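December, Monday, 7.40 am, bench notebook

Picking up where Friday's page stopped, which was in the middle of a sentence about stamp duty. I've forgotten how it ended, so it can stay there.

Valuation model, Culuseo listings. The job this week is still the asking price check: we take what the agent put on the listing, take what the place sold for, and try to work out which bits of the description were doing any work. Willy Vermeulen wants it ready for the Vesurik people, who manage lettings and would like to know whether "deceptively spacious" is worth money. My early feeling is that it costs money. Will not write that in the report until there is a number behind it.

Cleaned batch is now 61 sales. Threw out 11 for the usual sins. Two were the same maisonette listed by rival agents with different numbers of bedrooms (the disputed room has a boiler in it). One had a floor area larger than its garden, its street and I think its parish, so somebody typed square feet into the metres box. The rest had no completion date. I have kept the maisonette in a side file because I'm fond of it.

Si-eun So asked on last week's page how I'm treating price reductions. Answer: first published price counts as the asking price, any later cut goes in its own column. Five of the sales had more than one cut. The worst of them came down in tiny steps, like a man getting into a cold swimming pool, and the description got longer each time. By the end it mentioned the bus stop twice.
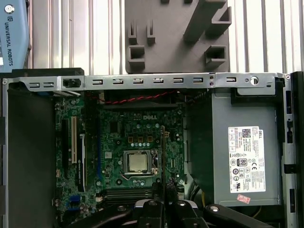
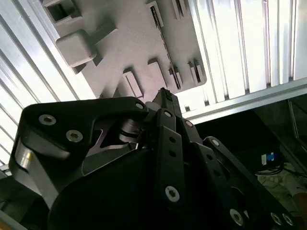
Distance to station. I had been using straight-line distance, which is how a pigeon buys a flat. Swapped to walking distance and the fit improved for everything on the east side, where there is a canal in the way and one bridge. Anyone who lives there could have told me this. Agents' own walking times are in the raw file as "claimed_walk" and I suggest we leave them there. Whoever timed them was running, and possibly being chased.

10.15. Ran version A (floor area, bedrooms, lease length, walk to station). Sensible. Lease length matters less than I expected until it gets short, then it matters a great deal, so a straight line through it is wrong. Tried a bend in the line at 80 years. Better. Si-eun, if you rerun this, the bend is set at the top of the script, please don't go hunting for it further down as I did.

Version B is the same with the wording flags added. Flags so far: "deceptively spacious", "rarely available", "in need of modernisation", "viewing essential", "characterful". I read all the descriptions by hand to set them and do not recommend this before lunch. "In need of modernisation" behaves as you'd hope, it goes with a lower price, and the buyer has been told fair and square about the bathroom. "Rarely available" does nothing whatsoever. It is also attached to a flat that has been sold three times in the period covered by the land records.

"Deceptively spacious" comes out negative, as suspected, but the flats that get it are the small ones and floor area is already in there, so I don't trust it yet. Need to compare small flats with the phrase against small flats without. There are 18 of the first kind. Thin, but we've gone to press on thinner.

Note on Sestemix: the import turned every "1/2" in the bathroom column into the first of February. Found by accident when a terraced house was credited with forty-odd thousand bathrooms, and the model, bless it, thought they should be worth something. Fixed by reading that column in as text. Check older batches for the same thing. I haven't.

2.30 pm. Call with Ko. They can let us have completion dates for most of the thrown-out sales, but want to know what we mean by "sold". Fair question. They count exchange, we count completion, and Vesurik apparently count the day the board changes. I said completion. Willy to confirm in writing so it's him they're cross with.

Ko also asked whether we could add a score for photographs. I said we'd think about it. I have thought about it, and the answer is that every kitchen in the set was taken from inside the sink and I wouldn't know where to begin.

Still to do:

Small flats comparison, with and without the phrase
Look at ground floor against top floor, lifts permitting
Ask Willy if new-builds are in or out, he has said both
Bathrooms in the older batches
Put the canal bridge in the notes for the next person

4.50. Version B rerun with the bathrooms fixed. Numbers moved slightly, nothing changed sign. Saved beside version A in the shared folder. The maisonette still has a boiler in its bedroom.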